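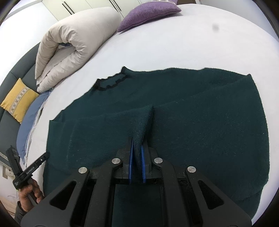 Fig. 1. Dark green knit, spread out on the bed.

Week 2 handout: Knits, and why we fold them flat

Hi all! A few of you asked for my notes from the last session because I talked too fast (I know, I know), so I've typed them up and added the bits I forgot. Bring one knit of your own next time, the bigger and floppier the better.

Look at Fig. 1 for a minute before you read on. It's a big knit on a smooth white sheet, and the outline is all over the place: wavy along the top, a point sticking up here, a corner there, the dark trim at the opening puckered into a long crinkly loop. That's pretty much how every knit lands when you spread it out and let go. Last week in the shirt session we had crisp seams to tell us where the edges were. Knits don't give you much of that, so we have to go looking.

Where to work

I use the bed. I've tried tables, I've tried the ironing board, I've tried the floor (cat hair, never again). A bed gives you room to walk around three sides of it, and a plain pale sheet is the best background I know for dark clothes. Dark green on navy bedding is miserable! Pull the sheet tight first. Any wrinkle underneath will feel like a wrinkle in the knit and you'll waste time chasing it.

Finding the neckline

Start here every single time. If there's a trim in a second color, lucky you, it shows up right away. If the trim is the same color as the body, run your fingers along the top edge until you feel the thicker band. Once you have it, open the loop out with two fingers so the front and back of the neck lie one on top of the other. Don't stretch it. A puckered trim will relax a bit if you pat it, and what's left of the pucker you can ignore.

Then find the shoulders from the neck, and the sleeves from the shoulders. Alina Dinu, who taught this course before me, used to make us do it with our eyes shut, and I still think that's a good exercise for home.

Pinch, lift, lay

Most of you are smoothing with flat palms, pushing the extra fabric toward the edge like you're rolling out dough. With ribbed fabric that drags the ribs sideways and you end up with a slanted sweater. What I'd like you to do:

1. Pinch a small fold where the fabric has bunched. Take the top layer only, unless both layers are bunched together.
2. Lift straight up, just enough to get the weight off the sheet.
3. Move it over toward the nearest edge and lay it down.
4. Pat once. Go on to the next bunch.

The pinched part will stand up in a soft ridge, and you can read the ridge. If the ribs run cleanly along it, you've got hold of it well. If they twist, let go and take a new pinch a little closer to the middle. I said "don't pull" so many times in class that Eliseo Tapia started saying it along with me, so I'll only write it once: don't pull.

The fold itself

Turn it face down. Fold one side in toward the center line, with the sleeve laid back down along the body. Same with the other side. Then bring the hem up to the collar, in halves for a thin knit or thirds for a thick one. My shelves at home are 16 inches deep and thirds fit nicely; measure yours before you decide. If you pack for travel, the Wesetico cubes I passed around want thirds too.

Heavy knits go at the bottom of the stack. Please, no hangers for these. I had one hanging from December on and the shoulders have never forgiven me.

Practice for next time

Fold the same knit every day until we meet. Give yourself 20 minutes in total, music on, no rushing. Write down which part took you longest (for me it's still the sleeves, after all these years). Then try one thing from the bottom of a drawer that you've been avoiding, and jot down how you found the neckline.

We'll start the next class with your notes, and then do cardigans, buttoned and unbuttoned. If we have time I'll show you the way I do turtlenecks, which is a little odd and involves folding the neck twice.

One more thing, somebody asked about lint. Do it before you fold, with the knit still flat, brushing in one direction along the ribs. I keep a plain clothes brush by the bed and it takes me a minute.

Clullano Home Skills Evening Course | Handouts may be copied for classmates | Questions: ask at the Clullano front desk | Back to top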